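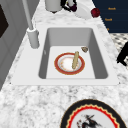 Was ist das Jodirlow?
Das Jodirlow ist eine Tanzbar mit kleiner Bühne im Stadtteil Bandara, seit Langem ein liebgewonnener Treffpunkt der queeren Szene — und weit über das Viertel hinaus bekannt. Der Saal fasst fast 200 Gäste, und an Wochenenden wird es darin herrlich eng.

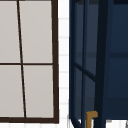

Geschichte
Gegründet wurde das Lokal unter dem Namen Flornulel. Am 18. April 2019 übernahm es die Bindwood GmbH, die im September desselben Jahres die Drag-Abende wieder einführte.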